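Plarnden
Drawer and Bench Organizers

Punon 3 Divided Tray, black

Item no. 465
Sold singly or in cartons

The Punon 3 is a square tray with raised walls and three fixed compartments. It is meant for small consumables and bench supplies that are used every day and tend to migrate: rolls of tape, clips, labels, sachets, spare caps. It can stand on an open worktop or sit inside a drawer.
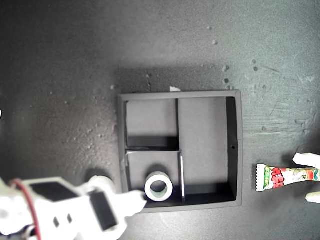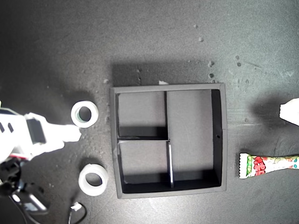 Layout

Two small compartments are stacked on the left and one large compartment runs the full height of the tray on the right. The small compartments are similar in size. The partitions are thin, so little of the floor area is lost to them, and they are fixed. Customers who need movable partitions should look at the Vanags series, which has slotted walls and is ordered by the insert.

There is a small round hole in the inner face of the right wall. It takes the Ustex coupling pin, which joins two trays side by side. The pin is optional and is not packed with the tray. If the hole is not needed it can be left open; it has no effect on ordinary use.

Choosing what goes where

The small compartments suit items that should stay upright or stay together. A roll of narrow tape laid flat keeps its place and can be lifted out by the core. The large compartment takes longer goods such as pens, short tools and tube-shaped packets, provided they fit between the walls. Measure the longest item first. Anything that has to be laid diagonally across the large compartment will block access to whatever is beneath it.

Mixed contents are best sorted by how often they are picked up. Put the item in most frequent use in the lower-left compartment if the tray stands to the right of the work area, and turn the tray half a revolution if it stands to the left. The layout has no marked front, so either orientation is correct. With the tray turned, the large compartment is on the left.

Surface and placement

Use the tray on a flat, clean surface. Crumbs and grit under the base will make it rock and can scratch a polished worktop. Speckled and dark gray worktops hide this kind of debris well, so wipe the area before setting the tray down — a glance is not enough.

The tray has no feet and no adhesive pads. Where it must not slide, fit a thin mat under the whole base. Pads at the corners only are not recommended.

Cleaning

Empty the tray and shake out loose dust. Wipe with a damp cloth and a little dish soap, then dry. The corners where partitions meet the outer walls collect lint and tape residue; a soft brush reaches them. Do not use acetone or abrasive powder. Do not put the tray in a dishwasher.

Loading limits

Load the tray with no more than 600 g in total, spread over the three compartments. Do not carry it by a partition. Lift by two opposite outer walls.

Ordering

Single tray: item no. 465
Carton of trays: item no. 1004
Ustex coupling pin: item no. 97

Cartons are not split. Single trays are shipped in a paper sleeve. Returns are accepted unused and in the original sleeve or carton. Trays that arrive with a cracked wall or a loose partition are replaced; send a photo of the damage and the item number with your message.

Stock of the single tray is normally replenished in August. Orders placed while the item is out of stock are held in sequence and confirmed by e-mail before shipping.

Product questions: Emília Štěpánek
Carton and trade orders: Wiroj Phromma

Page revised 21 May 2019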